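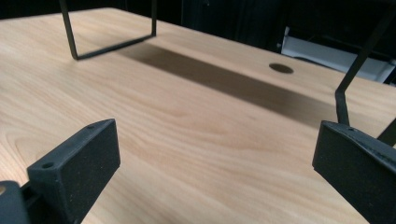 Flanow Family Safety Kit: a review after one term of use

Brigitta Frei
May 2, 2021
5 min read

I teach a parents' evening course in our district, and the subject is how to speak with children about their safety. For a long time I used sheets which I had copied from different places, and they did not fit together well. In February our association bought the Flanow Family Safety Kit, and I have worked with it since then with two groups of parents and also at home with my own daughter, who is eight. I paid nothing for it myself, but I also received nothing from the publisher for this text.

The kit is made by Lallent, a small publisher of school materials. It costs 39 euros. In the box there is a guide for adults, a set of conversation cards, a story book, a family agreement to fill in and sign, and a poster with empty lines for telephone numbers. The cards are divided by age, and the youngest group starts at four.

The conversation cards

These are the best part of the kit. On each card is a short situation and then a question. One example: a neighbor whom the child likes asks her to keep a present secret from her parents. What could she do? The text does not frighten. It also does not speak only about strangers, and I was glad about this, as many older materials stop there. Children are most often hurt by somebody they know, and parents in my course find this the hardest thing to talk about.

On the back is a note for the adult. The notes are short and mostly good. They say, for instance, that you should wait after the question and not give the answer too early. One father told me he had to learn this with a glass of water in his hand, so that he drank when he wanted to speak.

I have less praise for the cards about the internet. They talk about chat rooms and e-mail, and my daughter asked me what a chat room is. Games with voice chat appear on one card only. For parents of children over ten this is too little, and I add my own questions.

The guide for adults

The guide is written in clear language and one can read it in an evening. The chapter about what to do when a child tells you something is careful and calm: listen, believe, do not promise to keep it secret, do not question the child again and again, call the people whose job it is. I read this chapter aloud in both groups.

The chapter about discipline is weaker. It says that hitting is harmful and this is right, but then it gives parents only half a page about what they can do instead when they are tired and angry at six in the evening. The mothers and fathers in my course had many questions at this point, and I had to answer from other books. A competing set from Schwaiger, which I used some years ago, was much stronger here, although its pictures were old-fashioned and its cards too small for a group.

The story book

"The Night in Ploltow" tells of a boy who hears loud fights in the apartment next door and does not know whom he may tell. My daughter wanted to hear it again the next day. The boy speaks to his teacher, and she takes him seriously. The end is perhaps a little too quick, but for children of seven or eight I would not want it longer. For the four-year-olds it is too heavy, and the box should say so.

Agreement and poster

The family agreement is a sheet with promises from both sides. I like that the adults must promise something also, for example not to be angry when a child calls late to be picked up. The poster is thin and tore at one corner in the first week. The lines for the numbers are too narrow for normal handwriting.

Would I buy it?

For a course leader or a school, yes. The cards alone are worth the price, and they have survived many hands. For one single family 39 euros is a lot of money, and I would first ask at the library. Lallent writes on its website that the first printing was 1,000 boxes and that a second one is planned. I have sent them my remarks about the internet cards and the poster. They answered politely that the cards will be looked at again, without a date.

My rating is four from five.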